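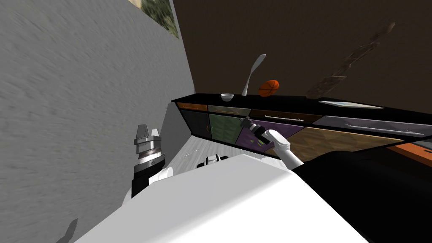
3.2 Things that stop on the counter

We began this study with a tidy coding scheme and a low opinion of junk drawers. The scheme lasted until May. It sorted household objects by the room they belonged to, which assumed that the people living with them had come to some agreement on the matter. In the 24 homes we visited, they mostly had not.

The trouble showed up first in the kitchen. Our draft codebook had one entry for the counter, "food preparation surface," and a residual entry, "other," which we expected to use for the odd set of keys. By the end of the first round "other" held library books, a bicycle pump, tax forms, a recorder (the musical kind, regrettably), and a birthday card that had been waiting on a stamp for two years. Després, who did most of the early coding, proposed renaming the category "everything" and going home.

We kept the category and split it by what residents said about each object when asked. Some things were described as being on their way somewhere. Others were described as living on the counter, usually in a tone that discouraged further questions. The third group we called stalled objects: things that everyone in the home agreed did not belong there and that no one in the home had plans to move. A counter can carry all of these at the same time as its cooking gear. Figure 2 is a fair specimen of the mix, with a small white bowl, a white spoon, and an orange ball sharing a black countertop. Under the original scheme the first two are easy and the third is a headache.

Stalled objects turned out to be the most talkative part of the data. One participant in the Soliman apartments gave us a full history of a lamp that needed a new plug, including who had promised to fix it and in what year. Another had moved the same sewing kit from one end of the counter to the other before every family dinner and considered this cleaning. When Kourkoulas asked where the kit would go if the counter were not available, the participant thought it over and said, "The table."

That answer is more useful than it sounds. Earlier writing on household clutter tends to treat the counter as the last stop for things with no home, a kind of flat wastebasket. Our participants treated it as a notice board. An object left in the cooking area is an object that somebody will have to look at while waiting for water to boil, and several people told us they left things there for that very purpose. Whether the reminder worked is a separate question. In the Mistar house the reminder was a box of light bulbs, and the hall had been dark since the fall.

Age mattered less than we had guessed. Homes with children had more toys on the counter, a finding we report mainly for the sake of completeness. They did not have more stalled objects. Adults living alone were perfectly able to produce these without help, and in the smaller kitchens at Sirora Court one resident had cooked on 35 centimeters of clear surface for most of a year — with good results, judging by the soup.

We should note one weakness. People tidy before a visit, even when a letter on university stationery asks them not to. We scheduled second visits at 8 a.m. in the hope of catching the counter off guard, and caught mainly the residents. The counts in Section 4 are therefore best read as low. The drawers, which we were also not shown, are taken up in Section 3.3.

Contact: Cleduver Household Studies Group, D. Kourkoulas and N. Després | © The authors | Back to top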